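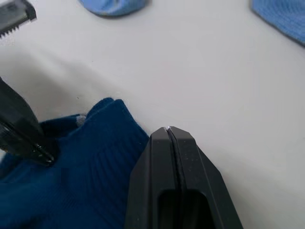 Page last changed: March, after the second walk-through

Visitor Day, Sock Sorting Demonstration: Safety Checklist with Comments
Site: Weltero hall, Drusau
Filled in by: the safety contact of the Zilon project

Please read the comments also when the point is marked OK. Some OKs have a condition.

1. Emergency stop can be reached from the visitor side
OK. Tested at 8:30 with both arms moving. Both stopped. Please repeat this test before each group and write your initials on the paper sheet.

2. Visitor line on the floor
NOT OK at first check, OK at second. The tape was placed too near to the table. It is now moved back and I have walked along it with my arm stretched out.

3. Speed limit of the arms
OK. The reduced speed is active and the setting is locked with a password. Do not raise it if the visitors find the demonstration slow. In the Gündoğdu demonstration it was raised for this reason and we had a long discussion afterwards.

4. Grippers
OK with comment. Force is on the low setting. The fingers close on the cloth from two sides and the knit goes a little between them, so a human finger could also go there. Visitors may not hand a sock to the robot. The operator lays it on the table and steps back.

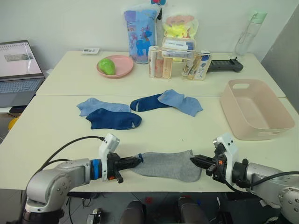 The operator also says "clear" with a loud voice before starting. I have heard it two times in the rehearsal and missed it one time.

5. Cables on the arms
OK. Each loop has enough length at full reach. I looked for rubbing marks and found none.

6. Floor under and behind the table
PARTLY OK. There are cables and other things under the table. Visitors do not come there, but the operator does. Please clear a walking path before the first group.

7. Work surface
OK. The two tables do not move apart when I push them. The toiletry cases and bags stay on the far table until the sock part is finished. Drinks of visitors stay outside the line.

8. Number of visitors
Maximum 21 persons in one group. We have 47 names on the list, so three groups are needed. Small children must be with an adult.

9. Gripper pads
OK. The counter showed 417 closings since the last change of pads. Our limit is 3,000, so no change is necessary before the visit.

10. Emergency exit
OPEN. The door opens, but the sign above it has no light. Reported to the building office at Weltero, no answer yet. If it is not repaired by the morning, one colleague must stand by this door.

Result: demonstration may take place when points 6 and 10 are closed. Point 2 to be looked at again if somebody moves the tables.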